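Histoire des arts décoratifs, séance 4 : le motif répété

Bon, je reprends où j'en étais jeudi, avec le raccord. Un papier peint, c'est un dessin qui doit se recoller à lui-même, et moi j'adore chercher l'endroit où ça coince ! Dans le damas, la symétrie vous aide - dans le semis de fleurettes, beaucoup moins.

Le sol et les murs ont chacun leur motif :

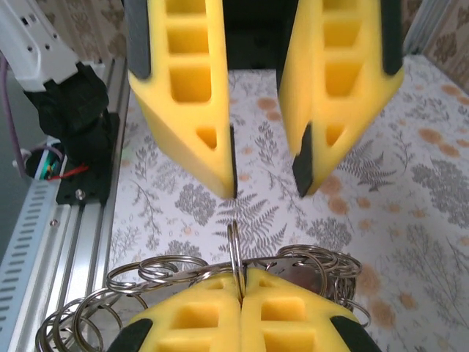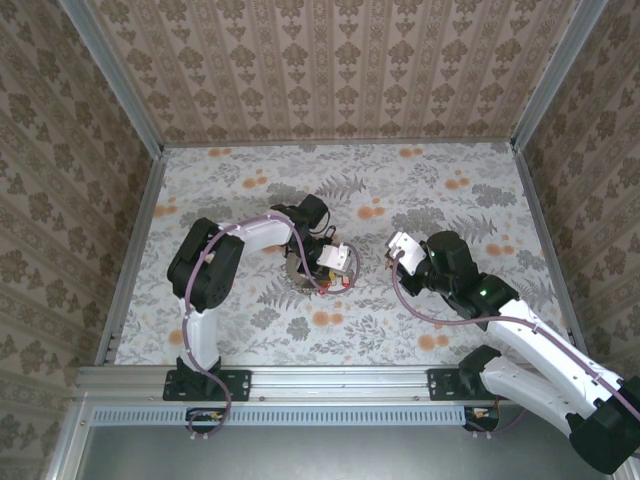

Pour la prochaine fois, relisez le polycopié de Tsegereda Berhe (le chapitre 2 surtout) et apportez un motif dessiné à la main, même moche.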